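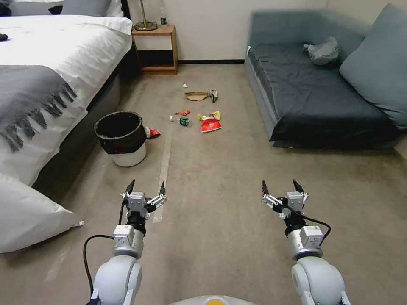 Guest Room Gallery — Picking Up After a Full House

Hi again, and welcome to another one of my very unglamorous gallery pages! If you came for the garden pictures, those are on the other tab. This page is all about the downstairs bedroom, the one with the fringed gray throw that so many of you asked me about last time. We had a houseful in November (cousins, cousins' kids, one very patient brother-in-law) and this room took most of it.

I've been doing these pages since August 1, 2018, mostly so my sister Vandana Goel can see what I've done to the place without having to get on a plane. She has opinions. She has always had opinions, and she is usually right about curtains and wrong about rugs.

The floor

Okay, so that first one is the floor at its worst. A plastic bottle, a snack bag, a paper cup over by the wastebasket, a little red wrapper, some flattened cardboard. And the wastebasket is right there next to the bed! There's a big white pillow down on the carpet too, at the foot of the bed. I've stopped being surprised by pillows. In our family they travel.

My system for a floor like that, if you can call it a system, is to bring the basket to the mess and leave it in the middle until I'm done. Walking back and forth with one wrapper at a time makes me cranky. I do bottles first (they go to the recycling bin in the garage), then paper and cardboard, then anything that still has crumbs in it, and the vacuum comes out last. If there's a chip bag involved I fold the top over before I pick it up — I learned that one on this very carpet.

The carpet itself is a beigey gray and it hides an awful lot, which I used to count as a plus. Now I'm not so sure. Hauwa Isah, who had this house before us and still drops by for tea, told me she picked it for exactly that reason and then spent years stepping on things. We're hoping to replace it once the hallway is paid for. The quote from Mittal for this room and the hall together came to 3,695 dollars, so it'll be a while.

The other side of the room

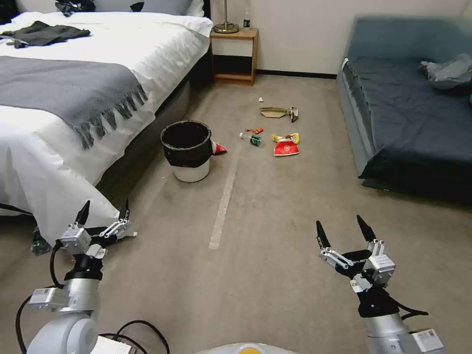 Small bedrooms that have to sleep extra people are a puzzle, and I moved the furniture in this one so many times that my husband started hiding in the yard. I wanted a real bed for the grown-ups, somewhere for a kid to crash, and a path between them wide enough that you could get to the door at night without hurting yourself. We ended up with the big bed on the left and the sofa bed across from it under its navy blue cover, and the wastebasket out on the open carpet in between. The cover was a good buy. I got it from Allivari after the first one (cream, what was I thinking) met a cup of grape juice. There's a light gray cloth bunched up on the corner of the sofa bed, and I'd love to tell you it's a styled throw, but I just haven't folded it!

The nightstand is the light wood one I went on and on about last summer. It has an open shelf underneath and a white drawer front, and I could have done without the drawer. Drawers in a guest room fill up with other people's chargers. The lamp with the brass base came from Pravgate and it took me two tries to get one that didn't wobble. There's a little water bottle standing next to it. I try to put one out for each guest, and I try to get them back, with mixed results.

And the throw! I know, I know, I owe you the details. It's gray, it has those long fringed tassels, and it lives across the bed over the white duvet. It's from Drestar and I paid 32 dollars for it in their end-of-season sale. Two people have written to ask whether the tassels tangle. Yes, they do. I comb them out with my fingers while I'm on the phone and it takes me 20 minutes if the conversation is good. Please don't put it in the dryer.

Vandana wants to know when I'm going to hang something on the wall over the nightstand. I've got a print in mind but it needs a frame, and the frame shop is only open when I'm at work. Next page will probably be the hallway, paint samples and all. Write to me at the usual address if you have thoughts on green.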